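Evaluating the Wistus Home Task Recording Kit: Final Project Report
Service Robotics Project Course, February submission

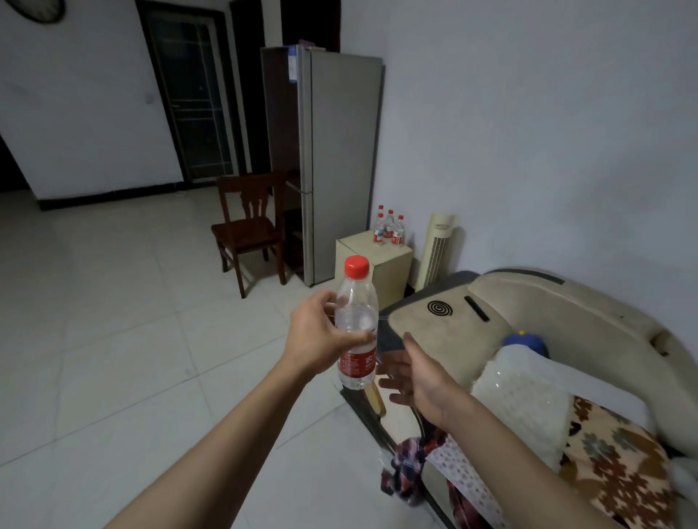
Figure 1. Bottle task in the living area, left hand holding, right hand open.

1. Background

Our group was asked to review a commercial product that a small robotics team could buy instead of building its own. We chose the Wistus kit, sold by Mesari as a subscription. The kit records everyday hand tasks from head height, and the Mesari service turns the recordings into labeled clips that can be used to train a robot arm. The department already had a Verton arm, so the question was whether the kit would save us work on the data side.

Our advisor, Ermanno De Luca, asked us to keep the review practical. We did not measure how well a robot performs after training. We looked at setup, recording, labeling and cost of time.

2. What comes in the kit

The kit has a head-mounted camera, a battery pack with a belt clip, a charging dock and a printed task booklet. The booklet lists household tasks by difficulty. Software is a desktop uploader and a web page where clips are reviewed. Caputo, the reseller we ordered from, included a spare head strap, which we ended up needing.

3. Method

We recorded in 2 homes over several weeks. Rooms were left as people live in them, with furniture and blankets where they were. The booklet suggests clearing the area first, but a robot in a real home would not get that, so we skipped the step.

Each task was done by one person wearing the camera. We used 13 tasks from the booklet, most of them picking up, holding, passing between hands and putting down. The bottle task used a clear plastic water bottle with a red cap. We picked it because the booklet marks see-through objects as hard for the labeling service.

In total we uploaded 633 clips. The service accepted 413 of them. The rest came back with a rejection code.

4. Results

Setup was easy. The first person had the camera working in one evening with only the booklet. Pairing the uploader took longer – the login page timed out twice and support did not answer until Thursday.

The most common rejection code was "hands not in view." People naturally look where they are going next, and the camera follows the head. After we practiced keeping both hands low and in front, this code showed up less. The second most common was "low light." Evening recordings with one lamp on did badly. The manual does mention this, on the last page.

Labels for grasp and release were good on cups and boxes. On bottles they were weaker. The service often marked the grasp late, and in some clips it labeled the cap and the body as separate objects. Labels for the free hand were the least useful part. A hand that was open and waiting was usually tagged "idle," even when it was about to take part. For two-handed work this matters, and we had to fix those labels by hand.

Fixing labels in the web page is slow. There is no shortcut key for moving a hand label by a single step, and the page reloads after every save.

Comfort was acceptable. The strap gets warm and the battery clip slides on thin belts. One strap broke at the buckle.

5. Discussion

For a team that has no recording setup, the kit is a fair way to start. The hardware is simple and the booklet is well written. The labeling service is the weak side, mainly for clear objects and for tasks where both hands are used. We would only recommend the subscription if someone on the team has time to check labels every week.

We also think the rejection codes should appear sooner. Waiting a full day to learn that a batch was too dark cost us more than any other problem.

6. Future work

The next group should run the accepted clips on the Verton arm and compare our corrected labels with the original ones. They should also ask Mesari for the export format in writing – the version we received did not match the documentation, and we wrote a small converter that is in the shared project folder.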